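Inside the Garkik open day: soap sets, a long line for empanadas and one very tired new dad

Got to the Jelton lot a little after 9 a.m. Already a line. Past the gate, past the parking booth, down to the bus stop. The 161 kept pulling up and letting more people off, most of them in Garkik T-shirts, a few with babies strapped on.

For anyone who doesn't watch: Garkik is the evening soap with the two feuding bakery families. Open day is once a year, in November, when they stop shooting and let fans walk the sets. Free, but you have to register. This year 2827 people did, a press assistant told me while looking for her other radio.

Quick notes then, in the order I wrote them.

The bakery set. Smaller than you think. Fake bread, real flour on the counter, and the smell is piped in from somewhere, a kid asked and the guide just smiled. You get maybe three minutes before they move you on. No selfies behind the counter, everyone took selfies behind the counter.

The hospital corridor. One corridor, shot from both ends. That's it, that's the whole hospital. The woman next to me was crushed. "She had the triplets in here," she kept saying.

Wardrobe. Best part of the tour for me. Aldana Vergara has run it from season one and talks fast. The red coat from episode 197, the one from the train station, is on its fourth copy. The first got rained on, the second got rained on, the third went home with an actor she would not name. She let people touch the fourth. Sleeves are heavier than they look on TV.

Lunch was at the Simon truck by stage B. Forty minutes for an empanada. Good empanada. Should of eaten before.

Then the Q&A at 2:30, which is what most people came for. Benjamín Fuentealba hasn't done press since the twins were born in the spring, and he walked out to a noise I can only call screaming. Beard is new. Coffee in each hand. Sat down, put one on the floor, forgot about it, kicked it over. Big laugh.

Rocío Ibarra moderated, and she knows him well enough to skip the polite stuff. First question, are you sleeping. "In the makeup chair," he said. "They paint around me."

He was funny on the whole thing. Said he learned his lines this season by reading them out loud at 4 a.m., in the villain voice, and now one of the girls only settles down for the villain voice. Didn't give their names, asked people nicely not to guess, somebody guessed anyway. He said he'd been scared of being an old dad and is now too busy to be scared. Said his own father called every day for the first month to ask the same thing, are they eating.

Would he have more? He looked at the ceiling for a good long while. "Ask my wife. No, don't ask my wife."

On the show: he's signed for next season. Fewer days, no night shoots, that was his one condition. Nothing on whether his character survives the fire. Rocío tried three ways, got nowhere. Hipólito Ibarra, her brother and one of the writers, was sitting at the side and put his jacket over his head when she pointed at him.
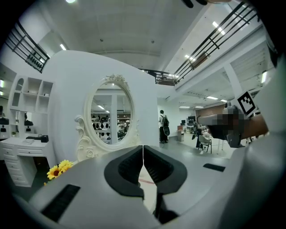
Jelton Lot Visits – Entertainment Desk

After the Q&A it got messy. Signing table was supposed to be 45 minutes, ran past two hours. Fuentealba stayed. Signed casts, programs, a diaper (clean). One couple had driven overnight from Navarrete with their own twins, and he came around the table and sat on the floor with them, and the line behind was surprisingly OK with it.

I missed the stunt demo because of that. Sorry. Heard the stair fall was good and that a man in the front row shouted.

Practical stuff if you go next year. Register early, it fills up. Stroller ramp is on the west side and there are no signs for it. Restrooms by the wardrobe building have the shorter wait. Gift shop takes cards only and was out of every adult size by noon, I bought a child's mug. Last entry 5 p.m., and they mean it, saw a family turned back at teh gate at 5:04.

Caught the bus home with my feet killing me.

Yamila Retamal

Recent
- Garkik renewed: who is coming back and who is not
- Rocío Ibarra on hosting live TV with a broken toe
- Five celebrity dads on the first month home
- Every wedding on Garkik, ranked

Comments

bakerygirl_n: We were three rows back, he looked exhausted and so happy. Cried at the villain voice story, not ashamed

Tomcat55: you left out the costume contest?? my sister got second place

Yamila Retamal: Sorry Tomcat55, was stuck at the signing table! Congrats to your sister.

delia m: Is the ramp open all day or do you have to ask someone? Planning on bringing my mom next time, she uses a chair.

momoftwo_again: The Simon truck had a second window around the back. No line at all. Just saying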